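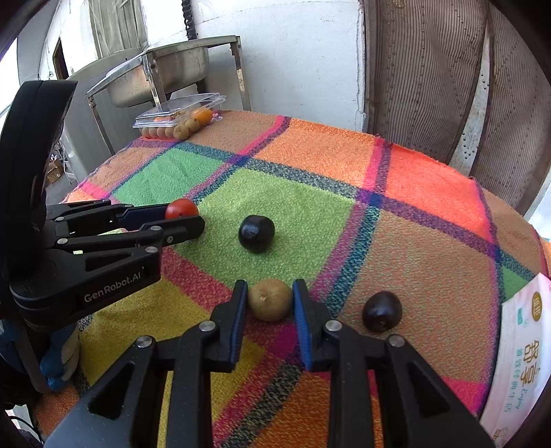
Fruit on the plaid, second round
21/12/2019

Back at the table with the blanket on it. Ilango Kulkarni still calls it the Mnguni cloth, after the shop, and still maintains it is a neutral background. It has orange, lime, yellow, peach, hot pink and purple in it, and I've started seeing the checks when I close my eyes.

Reason for keeping it: round fruit rolls on the bare tabletop and mostly stays put on the fuzz. In October we chased a plum under the radiator and found it again by smell.

Plums. Very dark ones from Tastia, nearly black. They show up beautifully on the big green square and sulk on the teal. If you're sorting by eye, put them on the green. Shine is a nuisance under the desk lamp, so I turned the lamp to the wall and worked from the ceiling light, which Krishnamoorthy Nambiar says makes everybody look ill. It does.

The brownish one. Label came off in the bag. I say kiwi, Krishnamoorthy says loquat, and we have both been quite firm about it. Entered in the log as "brown, round" until somebody cuts it open. It has a dry little tip, which each of us considers proof.

Weights: whole bag was 800 g on the Brimov scale, paper included. Didn't weigh the fruit singly, scale goes to sleep after 15 seconds and I lost patience with it. New batteries wanted. The Fluta order (no. 3636) was meant to have them and had fruit stickers in it, so at least next time the labels will stay on.

To do:
Shake blanket out of the window, away from the bikes.
Wash it cold. The pink may run. Ilango says it won't, Ilango can do the wash.
Don't leave plums out overnight. See last entry, and the ants.
Cut the brown one. Both parties to be present.

Anything uncut by four o'clock is lunch for whoever's still in the room.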